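How to Read (and Respond to) a Deer Count Before Your Town Votes on It

By Gervásio Aguiar

Every February, towns like ours get a slide deck with a deer number on it. The number goes up on a screen, somebody gasps, and an hour later people are voting on bait permits, fencing grants or a sterilization contract. I have sat through enough of these meetings to distrust the number, and I'd like you to distrust it too, at least until you've done the steps below. They take an evening.

Step 1. Get the full report

Ask the clerk for the survey itself. The slides are a sales pitch. When Sampaio got its count last winter, the slide said 300 deer. The report behind it gave a range so wide that 300 was little more than the middle of it. If the clerk tells you there is no report, write that down, and put your request in writing the same day.

Step 2. Find out how they counted

There are only a few common methods, and each one goes wrong in its own way.

Spotlight counts are done from a truck at night. They miss deer in thick cover and can count the same animal twice if the route doubles back.

Bait-station cameras draw deer in with corn. Of course they see deer. Ask how repeat visitors were sorted out, especially does, which don't have antlers to tell them apart.

Drone surveys with heat cameras are the fashion now. Skarden offered one, done by a firm called Lunon, and the maps looked wonderful. I still want to know how many flights were made, at what hour, and who decided that a warm blob was a deer and not a large dog.

Pellet counts are cheap and unglamorous. They depend on a guess about how often a deer relieves itself, and that guess does a lot of work.

Step 3. Check the area

A count means nothing without the land it covers. Was it the village, or the village plus the state land next door? Skarden's survey took in the whole marsh, where no one lives and no one gardens, and then the total was used to argue about hostas on Main Street.

Step 4. Look for who gets paid

I'm not saying a contractor would shade a count. I'm saying that when Ovix does the survey and Ovix also sells the fencing, I read more slowly. Look at the last page and the appendix for the names.

Step 5. Redo the arithmetic

Put the numbers in a spreadsheet and divide them yourself. Deer seen, area searched, then the total they claim for the town. If they saw 15 animals and ended up with 1000, there is a multiplier in there somewhere, and you are entitled to hear where it came from.

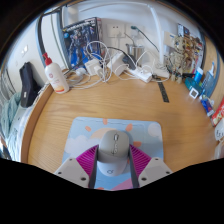

Step 6. Write your comment

Keep it to one page. Name the method, quote the range, and ask no more than two questions. Board members skim. I once turned in 9 pages and I doubt anyone got past the second.

Send it before the hearing and bring a printed copy anyway. If the answer you get is "our expert is comfortable with the figure," ask what the figure would have to be for the expert to be uncomfortable. Then sit down and let them answer it on the record.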